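Kitchen storage is sold by the piece and used by the set. Most household food waste, in my view, starts in the gap between those two facts. A container with no matching lid does not store food. It occupies shelf space at the same rate as one that works.

My position is that manufacturers should fix a small number of rim sizes and hold them for decades, as the canning trade did with jar mouths. The objections to this are mostly commercial, and they deserve a direct reply.
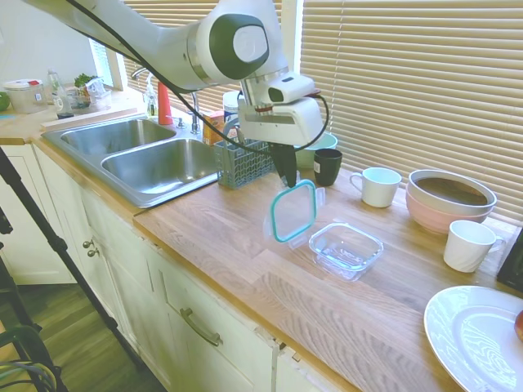

*Square glass container and its clear lid with a teal seal.*

Start with the seal. A flexible ring must be compressed evenly along the full rim. On a round vessel, the load from a single screw thread does this well. On a square one, the load comes from latches placed along the sides, and compression falls off toward the corners. Small differences in corner radius therefore matter more than small differences in width. Two lids can look identical in a drawer and behave differently on the same base.

I kept a log for one year in a shared kitchen in Ralovthorpe that serves 29 people. It recorded 1,056 put-aways of leftover food. In 54 of them the person gave up on finding a lid and used foil or a plate. Seven more ended with the food thrown out on the spot. These are modest numbers, but every one of those events happened in a kitchen that owned enough containers.

Whole fruit is excluded from the log. It has its own packaging and does well on a plate.

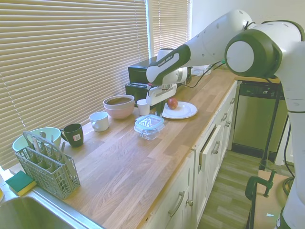

## The cost argument

Mircea Sandu, who spent much of his career in glass molding, objects that a fixed rim freezes the design. He is right about the rim. He is wrong, I think, about the rest. Wall thickness, depth, latch geometry and seal material all remain open to change while the mating surface stays put. Light bulbs changed technology several times over one screw base.

The second objection is revenue. Replacement lids carry a low price and a high handling cost, so firms prefer to sell a new set. A shared rim would move that business to whoever makes the cheapest adequate lid. I accept that this is a real loss for the incumbent. It is no reason for a buyer to discard sound glass.

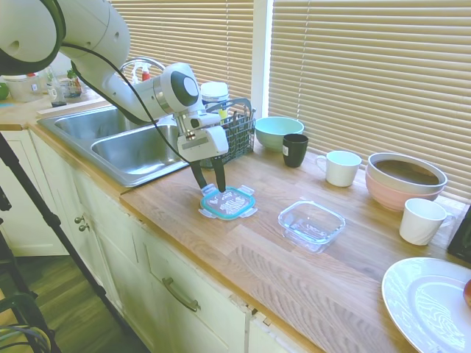
**Covadonga Salcedo**
Contributing writer, household standards

Labeling would be a partial remedy. A size code molded into both parts, large enough to read at arm's length, would cost little once the tooling is cut. Current practice favors a volume figure on the base, which says nothing about fit. Two vessels of equal volume can have different rims, and two of equal rim can differ in depth by a factor of two.

I would go further and require the code to describe the rim alone: shape, outer dimensions, corner radius. Volume can go elsewhere. A buyer holding an orphaned base could then order a lid without measuring anything, and a secondhand shop could sort its bins in an afternoon.

Until then, the practical course is to buy one rim size in several depths and refuse gifts of any other.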